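洛克汉姆老浴室翻新后重新开放，毛巾和浴缸都有了新规矩

2022年12月8日　洛克汉姆社区通讯

洛克汉姆（Lokham）临河那排老房子的住户，这个星期总算可以重新用上一楼的公共浴室了。浴室从六月关到现在，中间隔了一个闷热的夏天和一个多雨的秋天，住户们端着脸盆去亲戚家借水洗澡的日子，说起来也真够长的。重新开门那天早上，门口已经排起了小队，有人带着孩子，有人干脆把换洗衣服装在买菜的布袋里，一边等一边聊，热热闹闹的，倒像是过节。

这排房子年头很久，多数人家里只有淋浴，有几户连淋浴也是后来硬隔出来的，转个身胳膊肘就碰到墙。所以一楼这间能泡澡的浴室，对住在这里的人来说一直很要紧。冬天从河边走回来，手脚冻得发木，能在热水里坐上一刻钟，那种舒服不必多讲，泡过的人都懂。

负责这次翻新的是本地的亨德里克斯（Hendriks）装修行。按原来的打算，只换管道，八月就能完工。可是地砖一撬开，下面的防水层已经烂得差不多了，水顺着墙根渗到了隔壁的储物间，几箱旧书都起了霉。于是工期一拖再拖，防水重新做，地面重新找平，再重新铺砖。装修行的师傅们倒也耐心，住户三天两头来问，他们就三天两头地解释，还给大家看新旧水管的断面，旧的那一截里头，水垢厚得只剩一个小孔。

浴室的日常打理现在由布拉姆·利曼斯（Bram Leemans）接手。他以前在城里一家小旅馆管了11年的客房，说起毛巾来可以讲上半个下午，而且讲得津津有味，听的人也不觉得烦。他上任之后做的头一件事，就是把毛巾的用法重新理了一遍。

从前的习惯是洗完澡把毛巾往缸边一搭，或者索性留在缸里，等晚上有人一起来收。利曼斯觉得这样不行。湿毛巾在缸里闷上几个钟头，气味就上来了，颜色深一点的还会在缸底留下一圈淡淡的印子，擦起来很费劲。更麻烦的是，毛巾一角要是堵在排水口上，剩下的水就慢慢积着，下一位进来看见半缸不清不楚的水，谁还有心情泡澡呢？

“我不是要为难大家，”他笑着说，“毛巾拿起来，抖一抖，挂到门后面去，前后也就几秒钟的事。你替下一个人想一想，下一个人自然也会替你想。” 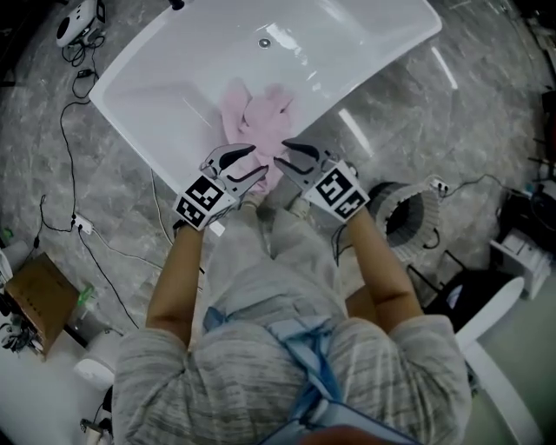

除了毛巾，浴缸本身的清洁也有了讲究。利曼斯贴在门边的那张纸写得很细，字是他自己一笔一画抄的，足足改了5遍才定稿。先用温水把缸壁冲一圈，冲的时候从高处往低处走，让头发和碎屑都顺着水流到排水口，捡干净了再擦。擦的时候用软布，别用钢丝球，也别用那种带颗粒的去污粉。亮面的浴缸最怕细划痕，划痕一多，污垢就往里头钻，越刷越旧，越旧越想使劲刷，到最后怎么看都是灰蒙蒙的。

清洁剂换成了特雷斯塔莱克斯（Trestalex）的中性浴室清洁液，味道很淡，几位对香味敏感的老住户试过之后都点了头。用量不用多，布上倒一点点就够，擦完之后再过一遍清水。有位住户问能不能再加些白醋，说她母亲一辈子都是这么擦的，利曼斯的答复是偶尔用一次对付水垢可以，天天用就不必了，龙头上的镀层受不住，而且白醋千万不要和漂白水混在一起，这一条他特意用粗笔又描了一遍。

至于地面，新铺的砖沾了水以后会有些滑，请大家进出时走慢一点，小朋友最好有大人牵着。防滑垫由弗洛德克斯（Flodex）供货，已经订好了，月底前会送到，在那之前可以先穿自己的防滑拖鞋。洗完澡顺手用刮水板把地上的水往地漏那边推一推，也是帮了大忙，刮水板就挂在门后，用完请挂回原处，不要靠在墙角，前两天已经有人被它绊了一下，好在没有摔着。

说到毛巾，还有一件让人高兴的事。开门前那个下午，楼里的邻居们自发捐了不少旧毛巾出来，大的小的，素色的花的，有的还带着早年度假旅馆的绣字。利曼斯把它们一条一条摊开看过，厚实的留下来当浴巾，边角磨毛了的剪开锁好边，改成擦缸用的布，实在薄得透光的就送到动物收容站去，那边冬天正缺垫窝的东西。最后留用的浴巾有17条，洗净叠好，放在进门的架子上，忘了带毛巾的人可以取用，用完放进旁边的布筐。

洗这些毛巾他也有自己的一套办法。新毛巾和深色毛巾头几次要单独洗，柔顺剂能不用就不用，用多了毛巾摸着滑溜溜的，可是不吸水，擦在身上总像隔了一层。洗好以后趁潮把毛巾抓住两头用力抖几下，让绒圈立起来，再去晾，晾干了就蓬松。红色和粉色的最容易掉色，他说自己年轻的时候把一整桶白床单洗成了粉红，被老板念叨了一个夏天，从那以后分颜色这件事再也没有马虎过。

费用方面，这次翻新超出原来预算3,000欧元左右，超出的部分主要花在防水层上。住户们商量下来，决定分几期摊付，每次泡澡的收费暂时不变，仍旧投到门口的铁盒里。明年要不要调整，等过完冬天看看水费和暖气费的账单再说，大家有想法可以写在门边的本子上，利曼斯每天傍晚都会翻一翻。本子上眼下写得最多的是希望多装几个挂钩，其次是希望镜子挂低一些，让坐着的人也照得到。挂钩已经买回来了，镜子的事还要请装修行的师傅再来看一看墙里的管线。

浴室每天早上开门，晚上关门前留出一段时间打扫和通风，具体钟点以门上的告示为准。想在傍晚泡澡的住户请提前在本子上写个名字，傍晚总是人最多的时候，尤其是天冷下来以后。行动不方便的邻居可以直接找利曼斯，他会把中午前后那段清静的时间留出来，水也会提前放好。

记者离开的时候，走廊里已经有淡淡的肥皂味，一位老太太抱着自家的浴巾坐在长凳上等着，说她这半年最想念的就是把肩膀整个浸到热水里，今天特意连午觉都没有睡。轮到她的时候，她把门轻轻带上了。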